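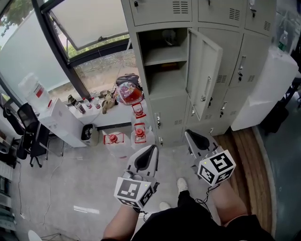
Teaching by Hand at Fernport

The Trestel student robotics club spends its Saturdays on locker doors

The task sheet for the session of 20 January 2024 runs to one line: open a compartment, handle an object, close the compartment. A member of the Trestel club at Fernport can do this without thinking. Getting a two-arm robot to do it has taken up most of the club's year.

The club does not program the motion directly. Members hold a pair of grippers, one in each hand, and perform the task themselves. The white cubes mounted on the grippers carry printed square patterns that software can locate in a camera image. From those patterns the position and angle of each hand can be worked out, and the result is stored as one demonstration. A learning model is later trained on the full set.

"The robot arms are the last thing we touch," says Zanele Sithole, the club's president and a third-year mechanical engineering student. "Most weeks it's lockers and file names."

By the end of December the club had recorded 430 demonstrations of the locker task. After review, 382 were kept. Dennis Whiteley, who wrote the review script, lists the usual grounds for rejection as a hidden marker, a cable in front of the lens, or a door that was never fully closed. The script flags a recording if either hand loses tracking for more than 600 milliseconds. Flagged recordings are then watched by a person, and a few are restored.

Doors are a poor match for simple control methods. The handle is small and moves along an arc once the door starts to swing. A gripper that holds its angle fixed will slip or bind partway through. Human operators correct for this by turning the wrist, usually without noticing, and the demonstrations are meant to capture that correction.

Two-handed work adds a second difficulty. When one gripper passes in front of the other, its marker can disappear from view. New members are taught to keep their elbows out and to pause before crossing hands. Sointu Tuominen, who runs the training, has them repeat an empty-handed version of the motion before any recording counts. 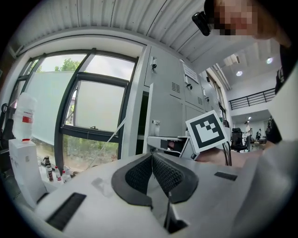
A marker seen from one of the hand-held grippers, with the lockers behind.

The club's first trained model, tested in the fall, reached the correct handle but pulled at the wrong angle. Paloma Mercado traced the fault to a calibration file in which the offset between marker and fingertip had been entered with the wrong sign. The earlier recordings could be corrected without being repeated. The second model opens the door on most attempts and has trouble closing it.

Closing is the current subject of work. Ntombi Mabuza is comparing demonstrations in which the door is pushed at its outer edge with those in which it is guided by the handle. Her early results favor the edge. The set will be split by method before the next training run.

The club plans to enter the manipulation class at the Plurnasside student meet, where teams are scored on completed cycles and on recovery from a failed grasp.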